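Review: Nurmi drawer-and-tray skill pack for single-arm kitchens

Posted 01/09/2026

I bought the Nurmi skill pack because of one claim in the paper that comes with it. The claim is that a policy trained on short pieces of a task can join these pieces by itself, without somebody writing the order in a script. I work with one arm on a kitchen bench, in a small lab, and scripts are where I lose most of my weeks. So this review is mostly about the method, and a little about the product around it.

What you get

The pack is a download. There is a trained policy, a set of 300 demonstrations for fine-tuning, a teleoperation recorder, and a PDF with the method and the results. There is no hardware in it. You need your own arm, a parallel gripper and one camera looking down on the bench. Nurmi gives config files for several arms, and mine was on the list, but the gripper was not. I had to measure the fingers and write this part myself. It took an afternoon, and the help page for it is good.

The licence is for one bench. If you have two benches you pay two times, even if they stand in the same room. I find this annoying.

The method in short

Most of the policies I used before learn a long task as one long thing. You show the arm how to open the drawer, take the packet, put it on the tray and close the drawer, and it learns this whole chain. When the drawer sticks in the middle, the policy is lost, for it has never seen a chain with a stuck drawer.

Nurmi cuts each demonstration at the moments when the gripper changes what it touches. They call the pieces "segments" and the cut points "handovers". The policy learns each segment alone, and a second, smaller network learns to look at the bench and say which segment is useful now. The second network does not know what happened before. It sees only the present picture from above and the position of the fingers. If the drawer is closed, it chooses opening. If the drawer is open and something is inside, it chooses reaching.

This is not a completely new idea, and the authors say so in their related work section, which I liked. The new part is how they train the chooser. They mix in pictures from failed attempts, and they label these pictures with the segment that would repair the situation. In the paper this gives most of the gain. Without the failed attempts the chooser is only a little better than a fixed script.

How I tested

I ran the drawer-to-tray task on my own bench. The goal is to open a small drawer, take out a bag of snacks and lay it on a wooden tray. I did 100 trials with the policy as it comes, and 100 trials after fine-tuning with 20 demonstrations of my own. I changed the place of the tray between trials, and sometimes I put in a different packet. I did not clear the bench. I think a kitchen test on a bare table says very little.

A trial was good if the packet ended on the tray and nothing else was moved. I gave no second chance by hand, but the policy was free to try again by itself inside the time limit.

Results

As it comes, the policy is weak. It reached the drawer nearly always, but it pulled too short, and then the fingers could not get in beside the packet. It succeeded in fewer than half of the trials. I was disappointed, and I nearly wrote this review on that evening.

After fine-tuning it was another product. I counted 9 failures in 100 trials. Most of them were slips, where the fingers closed on the top fold of the bag and lost it during the lift. In the others the arm touched the front of the drawer while coming back and pushed it half closed.

The part that impressed me is the recovery. When a bag slipped back into the drawer, the arm usually went up, waited a moment and started the reaching segment again. With my old scripts I would have had to write this case by hand. Two or three times I pushed the drawer closed with a stick in the middle of a trial, and the chooser went back to opening. The motion between segments is a bit rough, and you can see a small stop at each handover, but it did not disturb the task.

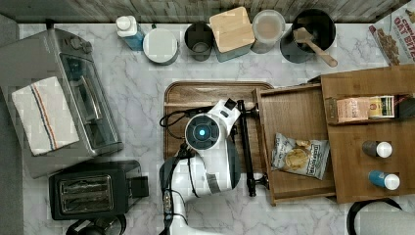 The gripper between the tray and the open drawer, with the bag of chips still inside.

Things I did not like

The chooser sometimes changes its mind. If the view is not clear, for example when the arm hides the drawer from the camera, it can jump between two segments, and the arm shakes forward and back until one of them wins. Nurmi has a setting named "hold time" which forces it to stay with one choice for longer. I raised it and the shaking became less, but the recovery also became slower. You have to find your own balance, and the manual gives no advice for this.

The cutting of demonstrations is automatic, and it is not always right. With soft packets, the signal for touching is weak, and some of my recordings were cut too late. I corrected them by hand in the recorder. The tool for this is slow, and it has no undo. Please, Nurmi, add an undo.

I also miss a clear statement about transfer. The paper shows the drawer task, a cupboard task and a task with a lid, and all three get good numbers, but each one has its own fine-tuning data. There is no result where the segments from one task are used in another. For me that would be the real proof of the idea. I tried it in a small way, using the opening segment on a drawer with a different handle, and it failed so often that I stopped.

Compared with others

Before this I used the Lokano trainer, which learns the whole chain. Lokano is smoother to watch and much easier to install. On a tidy bench, with the same packet every time, I would still choose it. As soon as things are moved, Nurmi is better, and the difference is not small.

I had also a trial licence of Voltwood for one month, in April. It plans with a language model over fixed skills. It was clever with the order of steps and poor with the fingers, so I cannot compare it fairly for this task. Lalance has announced something similar to Nurmi, but I could not get a copy.

Who should buy it

If you do research on long tasks and you can record your own demonstrations, I recommend it. Plan one day for the setup and one more day for recording and correcting the cuts. If you want something that works on the first evening, wait for the next version, or take Lokano.

My rating is four out of five. I take one point away for the cutting tool and the licence together. I will repeat the trials with a second camera from the side, as I suspect that a part of the shaking comes from the arm covering the drawer, and I will add the numbers to this page when I have them.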